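목재 작업대 정리 및 표면 관리 절차 안내

적용 범위
본 안내는 호톤(Hoton) 공용 작업실에 비치된 원목 작업대를 사용하는 모든 이용자에게 적용됩니다. 작업대 위 소형 물품의 정리, 공구 보관, 목재 표면의 일상 관리에 관한 기준을 다루며, 의자와 벽면 선반은 별도 안내를 따릅니다. 문의는 시설 담당 렌카 티히(Lenka Tichý)에게 하시기 바랍니다.

준비물
마른 면포 두 장, 중성 세제를 묽게 푼 물, 1000번 사포, 목재용 오일, 뚜껑이 있는 분류 상자. 오일은 작업실에 비치된 프로룸(Prorum) 제품을 사용하며, 개인이 가져온 제품은 담당자의 확인을 받은 후 사용합니다.

1단계. 전원 및 공구 확인
글루건 등 열을 사용하는 공구는 정리를 시작하기 전에 전원을 차단하고, 노즐이 완전히 식을 때까지 받침대에 세워 둡니다. 전선은 작업대 모서리에 걸치지 않도록 느슨하게 감아 묶습니다. 노즐에 남은 접착제를 손으로 떼어 내지 마십시오.

2단계. 물품 분류
작업대 위의 물품을 다음 기준에 따라 나눕니다.
컵과 용기: 내용물을 먼저 비운 뒤 용기 보관 칸으로 옮깁니다.
완구 및 모형: 재질에 관계없이 한 상자에 모으되, 작은 부품은 따로 봉투에 담습니다.
고리 및 원판형 부품: 크기순으로 포개어 얕은 칸에 둡니다.
용도를 알 수 없는 물품은 폐기하지 말고 17번 보관함에 넣습니다. 보관 기간은 2주입니다.

3단계. 표면 청소
마른 면포로 나뭇결 방향을 따라 먼지를 닦아 냅니다. 이어서 세제 물을 적셔 꼭 짠 면포로 한 번 더 닦고, 즉시 마른 면포로 물기를 제거합니다. 물을 표면에 직접 붓는 행위는 금합니다.

4단계. 자국 점검
용기를 오래 놓아둔 자리에는 둥근 자국이 남을 수 있습니다. 조명을 비스듬히 비추면 옅은 자국도 쉽게 확인됩니다. 긴 목재 띠를 이어 만든 상판은 이음매를 따라 오염이 스며들 우려가 있으므로, 이음매 부위를 함께 살펴보시기 바랍니다.

밝은색 원목 상판
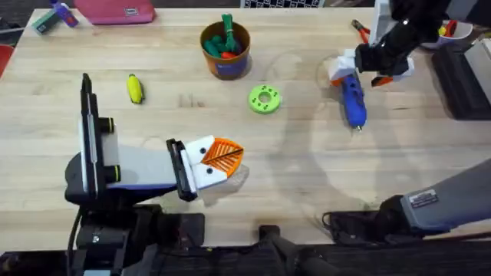
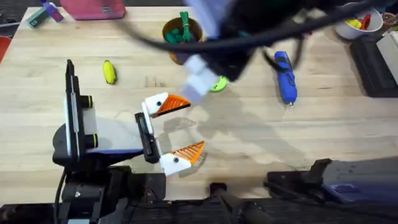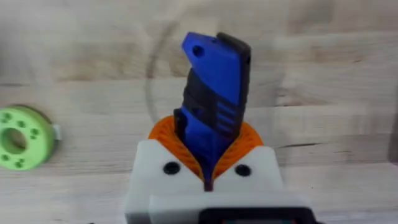 5단계. 자국 제거
세제 물로 지워지지 않는 자국은 1000번 사포로 처리합니다. 사포는 평평한 받침에 감아 나뭇결 방향으로만 가볍게 움직이고, 자국 둘레까지 조금 넓게 문질러 경계가 남지 않도록 합니다. 가루를 모두 닦아 낸 뒤 오일을 얇게 바르고 15분 후 남은 오일을 닦아 냅니다. 이후 하룻밤 동안 상판을 비워 둡니다.
오일이 묻은 면포는 자연 발화의 위험이 있으므로 뭉쳐 두지 말고, 물에 적신 다음 금속제 밀폐 용기에 넣어 배출합니다.

6단계. 기록
작업을 마친 이용자는 관리 대장에 작업대 번호와 처리한 자국의 위치를 기재합니다. 사포 처리를 한 경우에는 반드시 그 사실을 함께 적습니다. 같은 자리에 자국이 반복되면 라도슬라바 파울리크(Radoslava Paulík)가 상판 재가공 여부를 판단합니다.

유의 사항
샤르바트(Charvát) 열람실의 1954년산 작업대는 마감재가 다르므로 본 절차를 적용하지 않습니다. 해당 작업대에는 마른 면포만 사용하고, 손상을 발견한 경우 직접 보수하지 말고 담당자에게 알려 주시기 바랍니다. 오일 및 면포의 추가 수령은 매일 오후 네 시까지 안내 창구에서 가능합니다.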